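Stocking a small bathroom shelf without starting an avalanche

The bathroom shelf is where good intentions go to be buried under spare toothpaste. Mine is a three-tier wooden job with little railings, and it behaves itself provided I follow a few rules.

1. Put the toothpaste on top. Cartons lie flat, side by side, ends facing out so you can read the flavour before committing to it.

2. Toilet paper goes in the middle. Leave it wrapped. Two rolls is plenty; the other 100 you bought on special can live in the garage.

3. Small boxes go on the bottom, where their mysterious contents can do the least harm.

4. Bring everything else over in one carton and park it in front of the shelf. Leave the tape on until you've decided where things are going. An open carton in my house becomes permanent furniture by April.

5. Check which way up the carton is before you cut. The printing is a hint, though packers don't always take it.

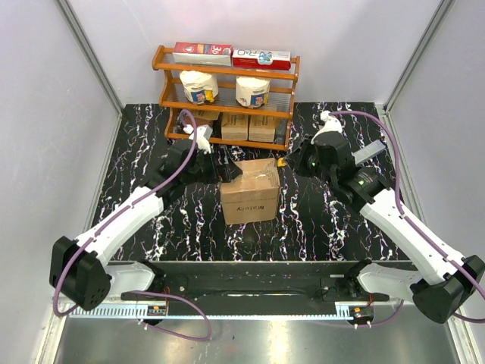
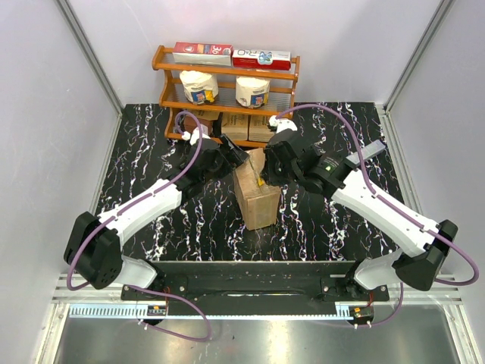 How often should I restock?

When you're down to the last wrapped roll. Any later and you'll be calling for help through a closed door.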